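Things I have learned on the sofa

So I've been off work since my operation and I'm now at the stage where I feel well enough to be bored and not well enough to do anything about it. If you've been there you'll know the one. You get up full of plans, you have a shower, and then you need a sit down because the shower was the plan.

I wasn't going to write much about it, but a few of you have emailed to ask how I'm getting on (thank you! I'm slow at replying but I read them all) and a couple of you have got ops of your own coming up and wanted to know what to get in. I am no expert. I can't tell you a thing about the medical side, you want the leaflet for that, and the leaflet is very good. But I can tell you about sofas.

First, the cushion. Take one for the car. I put it between my tummy and the seat belt on the way home from Brorkholm and hugged it over every speed bump, and there are a lot of speed bumps between the hospital and our road. I'd never noticed them before. It's also what you want for coughing, sneezing and laughing, and I'd go easy on the laughing. I had to turn off a perfectly ordinary programme about people buying houses in Spain because one of them fell in the pool.

Second, put everything at waist height before you go in. I thought I'd been clever and batch cooked for a fortnight, and then stacked the lot in the bottom drawer of the freezer. There was a whole shepherd's pie down there that I could see and couldn't get to. Mugs, teabags, the good biscuits, your tablets, the phone charger, all of it wants to be on the worktop where you can reach it without bending or stretching. My kitchen looked like a jumble sale for three weeks and I didn't care one bit. 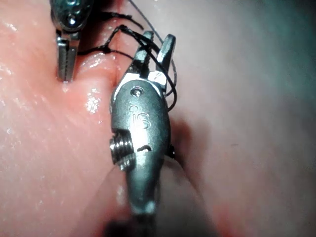
Issue 171, page 4

Third, clothes. I'd bought new pyjamas specially and they had a tight elastic waist, so that was money down the drain. What I lived in was an old nightie with a pocket. A pocket! You want the pocket for your phone, so you aren't forever getting up again to look for it, and for tissues, and in my case for a spare custard cream. I've since bought two more off the market in the same style and I may never go back to trousers.

Now, the jigsaw. I was given a 2000 piece Brestent one of a harbour, which was very kind, and I'd like to say right off that I'm grateful. But there is so much sky. There's sky across the top and then the same sky again in the water at the bottom, and the boats in the middle are mostly white. I did the edges in two days and felt marvellous. I have done very little since. It's on a board under the coffee table and every evening I slide it out with my foot, put in one piece of boat and slide it back. If anyone has a system for sky, I'm all ears. I've tried sorting by shape and I've tried sorting by shade and I've tried glaring at it.

What I did much better with was the radio. I'd got out of the habit of listening in the daytime and I'd forgotten how nice it is to have someone chatting away in the corner who doesn't need an answer. I've heard a whole serial about a lighthouse, half a cookery thing, and a very long programme on hedges which I enjoyed more than I would have guessed. I dozed off in most of them. Dozing seems to be the main activity. I've stopped fighting it and I just set the oven timer for anything after three in the afternoon, otherwise I'm wide awake at two in the morning reading reviews of garden benches.

Walking was the bit I'd dreaded and it's turned out to be the best part of the day. They like you up and moving, so I began with the end of the drive and back, then the postbox, then the corner with the big laurel. I've got one of those step counter things and in the first week I was thrilled with 623, I really was, I took a photo of it. Last Tuesday's equivalent (I've lost track of what day anything is) was 2167, all the way to Bozkurt's for a loaf and home again with a rest on the wall outside the dentist.

Bozkurt's, if you don't know it, is the little bakery on the Pradden road with the green shutters. They do a seeded roll that is still warm if you get there by nine. I didn't get there by nine, I got there at twenty to twelve, but the girl let me sit on the stool by the window while she wrapped things up and I had a cheese pastry as well for my trouble. I'm counting it as physio.
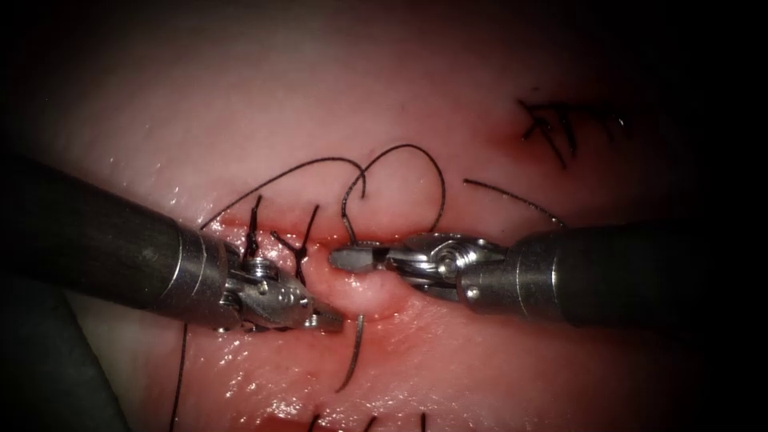

Two instruments meeting over the incision.

What else? Visitors. Lovely, but short. I'd say half an hour is perfect, and the very best ones put the kettle on themselves and take the bin out on the way past. One friend turned up with soup, stayed for ten minutes, changed my bed and left again, and I nearly cried. Flowers are beautiful but check there's a vase within reach (see above, waist height). Grapes I can take or leave. Nobody brought me a crossword book and I'd have loved one, so there's a tip if you're ever stuck for what to take.

And don't do the ironing. I know it looks light. I did two pillowcases and had to go and lie down on the unironed ones.

I'm allowed back to the garden in April if I behave, only for pottering, no digging and no lugging compost about. The sweet peas are already coming up in loo roll tubes on the back windowsill, a bit leggy as they always are in that window, and I've been turning them round every morning with my tea. There's a tray of tomatoes to go in as well, once I've found where I put the seed. I think it's in the tin with the string. The tin with the string is on top of the wardrobe, so that'll have to wait until somebody tall comes round.

Back to the boats for me tonight. I've got my eye on a bit of rope.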